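I keep my emergency money in one place now, and it's the Nillow prepaid card from Trulell. It isn't a credit card, so there's no credit check and no bill at the end of the month. You load it, you spend it, and when it hits zero it just stops (which I need, believe me!).

**What you get**

- Card plus one spare for a family member
- Up to 20 free reloads a year
- Text alert after every purchase

I put $163 on mine in June and still had $64 left when school started, so I'm pretty happy with it. My sister-in-law Zinash keeps hers for gas and nothing else.

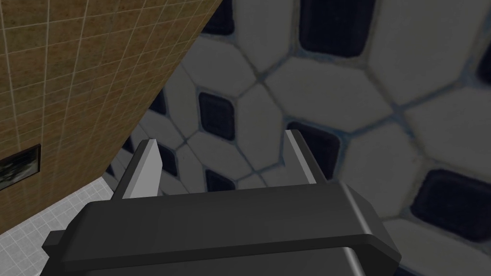

Reloading takes a minute on the phone app, or you can pay cash at any Manole counter. Pick your amount first, then confirm. I like a plain setup, and the dark charcoal and nearly black of that two-fingered gripper would suit me fine for a card too, but Nillow only comes in green or white. Order by phone or at the counter, and bring your ID.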